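Workshop notebook, Tondow, back bench
4/21/20

Subject: the white stand for the Forcombe hall, trial of assembly on the bench.

I write this while I still remember it. We have the stand from Wendt without any paper inside the carton, so the order of the work is our own. Iwona asked that I note everything, also the parts which look stupid later. We work on the black sheet this time, laid over the bench, and the white parts stay on it.

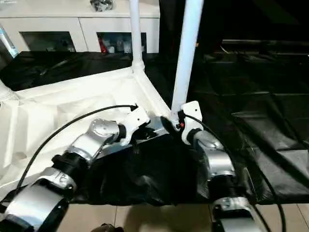
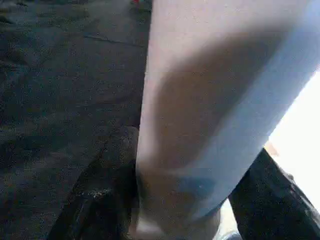

First one and last one: the white frame with the long uprights. 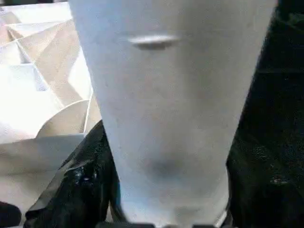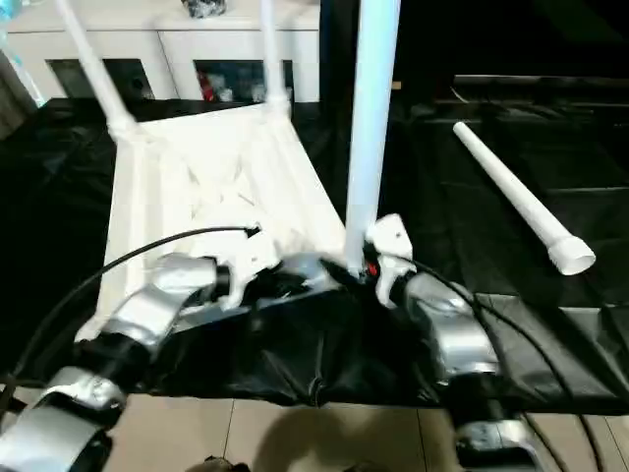

The main difficulty remains the corners. Each pipe must go into its corner in a straight line, and the corner must be held at the same moment, because the frame is light and it moves away when you push. If the pipe enters with even a small angle, it stops halfway and feels as if it is finished. It is not finished. Bořivoj was satisfied with such a joint last week and the pipe came out in his hand when he lifted the stand by it. I now make a pencil line on every pipe where the corner should end. When I can still see the line, I push more.

With the frame on its side it is easier than with the frame flat. I was against this at the beginning, as I thought the weight of the pipe would bend the socket. It does not bend, at least not so that I can measure it with the small square. Oľga prefers to do it on the floor, with her knee against the frame, and she is faster than me. But for the people in Forcombe I would not recommend the knee.

About pipes. There is a thicker kind and a slimmer kind, and the slim ones go into a thick corner without any resistance, which caused us a bad half hour. You believe that you have found a very good fit and then everything leans. I wrote T on the thick ones with marker, near the end, where the corner will cover the letter. Zdeňka wants colored tape instead. We can do tape if she finds one that leaves no glue behind.

The set has 4 pipes. Please always lay them out before you begin, next to the frame, and not in the carton. I lost patience yesterday with a pipe which was under the wrapping paper the whole time.

About the black sheet. Opinions are different. I like it for these reasons: the white plastic does not get gray marks from the bench, and a small part that falls down is easy to see on black, if the part is white. The bad side is that the sheet walks. After some pushing it is gathered in one heap under the frame and you are again working on the bare bench without noticing. Clamps at the back edge help a little. At the front edge I do not want clamps, I have already torn one sleeve. Nikau proposes a rubber mat below the sheet. He says they had such mats at Altstead and that they were good, but also heavy and with a strong smell when new. I will ask for the price. If it is more than 100, we stay with clamps.

Packing paper. Please do not throw it away before the whole stand is checked. Keep it in the big bag, open, beside the bench. It is the same white as the parts and twice I found an end cap inside a fold. I would like to have paper of another color from Wendt, but I do not believe they will change it for us.

Stiffness. I repeated the simple test: stand upright on the floor, one hand at the top, push to the side and let it come back. With all joints pushed to the pencil line it comes back fine. With one joint short by 2 mm it also comes back, but with a click, and the click is always in the short joint, so now we have a cheap method for finding it. Bořivoj can hear it from the other room. I must put my ear near.

One question is open and I could not solve it. When the stand is taken apart and built again, the first corner is looser than before. Maybe the plastic is worn a bit by the edge of the pipe, which is quite sharp from the saw. I broke the edge on 2 pipes with fine paper, only a few strokes, and left the others as they came. We will build and take apart this same stand every day until May and compare. Oľga writes the results on the card that hangs on the bench lamp. Please use the card and not loose notes, I found one of them in the coffee filters.

For the hall the stand has to be carried up the stairs in parts and built there, by people who see it for the first time. So I would like to try it once with somebody who did not read this notebook. Iwona will bring her neighbor, if he has time.

To do:
Ask Wendt if the corner exists in a harder plastic.
New marker, the old one is dry.
Square belongs back in the drawer (Nikau).
Pencil line also on the slim pipes, I forgot these.
Wipe the black sheet before folding, otherwise the sawdust goes into the sockets next time.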